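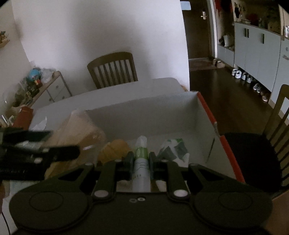 3월 26일 일요일

일요일인데 또 나와 버렸다. 금요일에 걸어 둔 쪽염색 통이 자꾸 신경 쓰여서 집에 있어도 쉬는 게 아니더라. 뚜껑을 열자마자 냄새부터 확인했는데 다행히 썩은 내는 아니고 늘 나던 그 꼬릿한 냄새다. 표면에 구릿빛 막도 제대로 떠 있고 거품도 보라색에 가깝게 올라왔다. 이 정도면 살아 있다고 봐도 되겠지!

오늘 할 일은 면 시험포 6장. Lightfoot에서 받은 평직 면인데, 지난번 천보다 풀기가 세서 정련을 한 번 더 했다. 소다회 넣고 삶았더니 물이 홍차색으로 나왔다(처음 보는 사람은 좀 놀랄 듯). 헹굼은 물이 맑아질 때까지. 중간에 귀찮아서 그만두려다가 Evie가 지난 9월에 얼룩진 천 들고 한숨 쉬던 게 생각나서 끝까지 했다.

담그는 시간은 전부 2분으로 맞추고 횟수만 다르게 갔다. 첫 번째 천은 한 번, 마지막 천은 여섯 번. 꺼낼 때 물방울이 통에 튀면 공기가 들어가니까 통 벽에 붙여서 천천히 짜면서 올릴 것. 이건 Dennis Birkett 씨가 볼 때마다 하는 잔소리인데 나도 오늘 세 번째 천에서 또 철퍽 떨어뜨렸다. 그 천은 한쪽 귀퉁이가 확실히 옅다. 버리지는 않고 뒷면에 표시해 놨음.

색은 꺼낸 직후 연두색, 조금 지나면 청록, 다 마르면 파랑. 몇 년을 봐도 이 순간은 재밌다. 네 번 담근 것이 제일 마음에 든다. 다섯 번부터는 젖었을 때는 차이가 커 보였는데 말리고 나니 거의 비슷하다. 여섯 번짜리는 손에 파란 게 묻어나서 다시 빨아야 한다.

통 상태 메모. 아침 pH는 종이로 봐서 10이 조금 넘었고, 오후에는 살짝 떨어진 느낌. 소석회를 아주 조금 넣고 저었다. 밀기울은 안 넣었다. Adhiambo가 넣자고 했는데 작업한 날 바로 먹이는 건 나는 아직 좀 겁난다. 하룻밤 재우고 내일 거품 보고 정하는 걸로.

Ashley한테: 네가 물어본 Plenham 주문 건, 스카프용 실크는 이 통에 넣지 말자. 알칼리가 세서 광이 죽을 것 같다. 과당으로 작은 통을 따로 만드는 쪽이 나을 듯한데 쪽 가루가 200g 정도밖에 안 남았다. 추가로 400g 주문해 줘. 지난번 그 고운 입자로! 굵은 건 개는 데만 한나절 걸린다.

그리고 고무장갑 긴 것, 왼쪽이 또 샌다. 손톱이 파래진 채로 저녁 약속에 가게 생겼다. 레몬즙으로 문질러 봤는데 별 차이 없음.

남은 것
시험포 중성세제로 한 번 더 빨고 반은 창가에, 반은 서랍에 넣어서 빛바램 비교하기
세 번째 천 다시 염색
통 뚜껑에 담요 덮어 두기(밤에 아직 춥다)
Leanne한테 큰 집게 돌려 달라고 하기

담요는 방금 덮었다. 나머지는 내일.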